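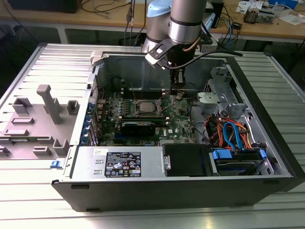 Getting to know the inside of an old Dell

I have been looking forward to writing this one! If you have ever been curious about what goes on inside a desktop computer but felt nervous about taking the side panel off, an old office tower is the best possible place to start. They are cheap, they are tough, and somebody at the factory thought hard about the poor person who would have to fix them.

First thing: lay it down. I used to work on towers standing up, with a flashlight in my teeth, and I can't believe I put up with it for so long. On its side, with the open part facing the ceiling, everything is suddenly at a comfortable height and a dropped screw stays where you can find it (mostly). My friend Svenja Schmieder got me into this habit and I will be grateful forever.

Then just look for a while. I mean it! Before you unplug a single thing, spend five minutes working out what you have. The green motherboard is the big one in the middle, with the Dell name printed on it in white, and everything else in the case is arranged to suit it.

The color coding

Can we talk about the blue plastic? I love the blue plastic. There is a whole column of blue latches along the back where the expansion cards meet the rear panel, and the hard drive sits in a blue bracket with latch tabs at both ends. Once you notice it, you start reading the case like a map: blue means this is a bit you are supposed to touch. I have shown this to people who swore they were hopeless with computers and they had a drive out in no time, grinning.

On other brands I have spent whole evenings hunting for one last hidden screw. A bracket you can squeeze with your fingers feels like a present.

Memory first

When people ask me what to practice on, I always say memory. The slots are the long black ones next to the processor, and when they look empty like these you can get a really good look at how they work. Peer down into one and you will find a little ridge that isn't quite in the center. The stick has a notch to match, so it only goes in one way around.

Line it up, press evenly on both ends, and wait for the click. It takes more push than you expect, and the first time I did it I was sure I had cracked something. I hadn't! I took it out and did it again just to hear the noise.

If you have two sticks, check the manual or the label inside the side panel to see which slots to fill. Mareike Stöcker once spent most of an afternoon blaming a perfectly good stick that was simply in the wrong place, and she fixes things for a living, so don't feel bad if it happens to you.

The processor

It sits in its socket with a metal frame around it and a little lever arm at the side. You probably don't need to go in there. If you do, go slowly, let the lever up gently, and lift the chip straight up by its edges. I still hold my breath.

The silver box

That leaves the power supply, the silver metal box with the small vents and the black label on top. Read the label, it's where you find out how much power you have to play with before you go adding a hungry graphics card. Don't open the box itself, though. If it's bad, swap the whole unit, and make sure the cord is out of the wall before you touch anything in the case. I unplug, then hold the power button in for a few seconds, then start.

The drive cage is good fun by comparison, all perforated metal and mounting rails. Dust loves those holes. A soft paintbrush and a bit of patience will do it, and canned air for the corners.

A few odds and ends

Xinyi Luo asked what I keep the screws in. An egg carton! One cup per part, in the order things come out, and then I go backward through the cups when I put it all together again.

Carola Hollmann wants to know if an old tower is worth an upgrade at all. For email, homework and music, I'd say a solid-state drive and more memory will surprise you. For the newest games, probably save your money.

Next up is fans and thermal paste, and I already have far too much to say about thermal paste. If you have a favorite old machine on your bench right now, tell me about it in the comments, I want to hear what's in it!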